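Print this thread | E-mail this thread

New year, new desk corner! I spent the morning of 4 Jan 2025 on it and I'm so pleased I have to tell somebody, so you all get a thread. Settle in.

The star is the tablecloth. Pink and white check, straight off the Isadum clearance shelf, and it makes a plain work table feel like a picnic. I've wanted one since my aunt's kitchen and I finally stopped talking myself out of it!

Then the cloths. I keep a stack for wiping and dusting, and I fold them small so they live right at the table – no more running to the kitchen for every crumb. Grey ones don't show a thing, bless them.
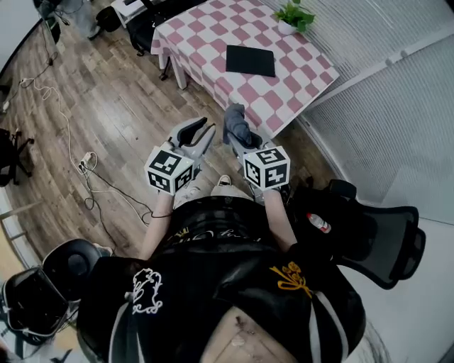

Does a checkered cloth slide around when you work on it all day? Mine did until I put a thin rubber mat underneath, and now it stays put even when I lean on it.

Plant news: green and leafy, white pot, far corner of the table. It's from Chala down the road and I water it every 9 days (I have a reminder, I'm not that organized). Green next to pink makes me happy every single time.

Next up, the wipe-down. I go back to front, so whatever I missed ends up at the edge by my lap where I can catch it. Dry cloth first, then a barely damp one for tea rings. Flat black things show every speck of dust, so they get their own cloth.
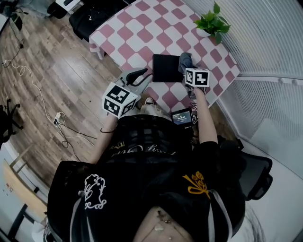

Lợi Mạc wrote back that I should wash the tablecloth cold and hang it up while it's still heavy with water, so the weight pulls the creases out. Trying that this week!

Still on the list: the cables on the floor. I have 2 of those Skakitz clips in a drawer and I am going to use them, I promise. The wood floor looks so good when there's less lying across it.

Okay, back to work at my picnic table. Show me your corners, please, I want to see all of them!

Comments

pinkgingham27: What size is the cloth? Mine hangs down so far it ends up under my chair wheels.

Virirness: Cold wash, yes, and skip the softener or it goes limp.

oona_t: Need that plant corner in my life!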